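Will Anything Ever Put My Kitchen Away for Me?

Posted December 2023

I have wanted a machine to tidy up after me since I was old enough to be told to tidy up, so you can imagine how I felt when the little Kusex vacuum came to live with us back in February. I loved it for nine days! Then it ate a shoelace, and I remembered that before a robot can clean the floor, somebody has to pick up everything on it (me, it is always me).

Vacuuming was never the part I minded, anyway. What I mind is the putting away. The batteries, the tape, the can that belongs in the pantry and has somehow been on the hall table for a week. I timed myself one evening and it took 16 minutes to clear one counter, and most of that was standing there holding a thing and wondering where it went.

So I've been reading up, in the evenings with my tea, and I've gotten very fond of the tabletop tests that people run in computer simulation. A company called Hedico has a nice long page on theirs, and Arango has another, though I lost the thread of that one once the math started. The jobs sound so small. Pick up a block, open a drawer, put the block in, close the drawer. My niece could do that at two, with jam on her hands. For a machine, every bit of it is a separate problem: how far to open the fingers, how to come down on something round without sending it rolling, how to tell a shadow from a solid edge.

I could look at these simulated tables all day, with their blocks and a red cylinder waiting beside the gray storage unit and the gripper standing open:
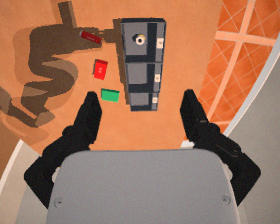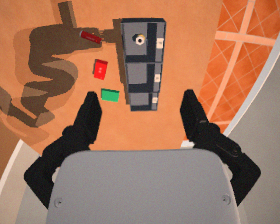 What I'd pay for today

Not a lot, I'm afraid. I'd keep a vacuum, shoelaces and all, and I'd keep the dishwasher until one of us dies. My brother-in-law's shop bought a Lernora arm that moves the same part from the same tray all shift long, and he is delighted with it, but his parts arrive lined up in rows of 14 and my hall table has never once been lined up.

If somebody brings out a machine that can sort one junk drawer without asking me anything, I'll be first in line with my checkbook. Until then I'm going to go find out what's in ours, and I'll report back if it's anything good.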